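# Teaching a robot to lift a toilet lid: workshop tips for hand-held grippers

Lids are my favorite beginner job. The lid swings on one line, it's light, and you find out fast whether your hands are smooth!
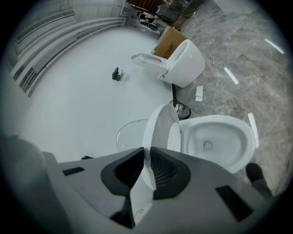
Saqib Awan wrote in after the last batch of tips to say that his lids kept twisting in the pads, and that every demonstration he recorded looked fine until the last third of the swing. He'd been holding the lid by one corner. Once he moved his grip over to the middle of the edge, he said, the twisting went away and his wrist stopped aching too.

So let's start with the grip and go on from there.

## Getting hold of it

- Come at the lid square. If one pad touches well before the other, back off and start again while you're still at the beginning of the take.
- Close slowly until both pads are touching, then squeeze a touch more. Glossy surfaces tempt you to squeeze hard, and a hard squeeze makes the lid jump.
- Wipe the pads between takes with a barely damp cloth. Let them dry. Dusty rubber on a shiny lid slides, and you'll blame your hands for an hour.
- Use the gripper and only the gripper. Your free hand will want to help (mine sneaks out all the time), so put it in your pocket or behind your back.

## The swing

Think of the lid as a door lying on its side. Your hand has to travel in an arc around the hinge, and your wrist has to turn with it. People tend to get the arc right and forget the wrist.

Practice it with no gripper first. Hold the lid between finger and thumb, raise it, lower it, and pay attention to where your elbow goes. Then pick up the gripper and do the same thing. It feels silly and it works beautifully.

Soft-close hinges need their own pace. Push one down faster than it wants to go and you'll feel it push back through the handle, and the robot will copy the shove. Keep hold and let the hinge set the speed. For an ordinary hinge, stay with the lid all the way to the rim and open the pads only when it has settled.

## Feet, knees and floor

Toilets are low! Your back will notice by the second dozen.

- Pick your standing spot before you press record, and try the whole movement from it once. Shuffling in the middle of a swing shows up as a wobble in the path.
- A half squat with one foot forward beats bending from the waist.
- Flat shoes with a bit of grip are best on polished tile.
- Move hoses and loose paper out of your own walking line, but don't tidy everything else away. A robot that has only met spotless floors gets a nasty surprise later.

## How many, and how different

I used to record 400 takes of one lid from one spot and feel very pleased with myself. The robot learned that spot. These days I do 30 takes, then change something: stand on the other side, start with the lid down, start with it halfway, carry on at a different time of day so the light on the floor moves. Change models too if you can get at more than one, as the lids differ in weight and the hinges all have their own opinions.

Alistair Tosh swears by short sets of 12 with a glass of water in between, and I've come around to it. Tired hands get jerky long before you notice.

Throw out takes where you dropped the lid and gave up. Keep a few where the grip slipped slightly and you recovered, and label them. I write "slip, ok" in the notes and that has served me well. On the Stundmont set we ended up with 1250 good ones, and the slips were some of the most useful in there.

## If you're driving by remote

The same job with a remote arm is slower, and you lose the feel of the hinge completely. A few things that help:

- Set the arm to its lowest speed for the first touch and the last bit of closing.
- Look along the hinge line if your view lets you. From straight in front it's hard to judge how far up the lid has come.
- When the lid stalls, stop your hand. Pulling harder loads up the arm, and when the lid finally gives, it flies.
- Rehearse the release. Open the pads, back straight out, and only then move sideways. Going sideways early catches the lid with the back of a pad.

## Before you pack up

Play back the first take and the last one side by side. If the last is faster and rougher, mark where it started going off and redo that stretch tomorrow. Check the pads for nicks, charge the handle, and put the lids back down.

Next up in July is seat and lid lifted together, then the seat by itself. Send me your tricks for keeping the two apart, I'm still fumbling that one!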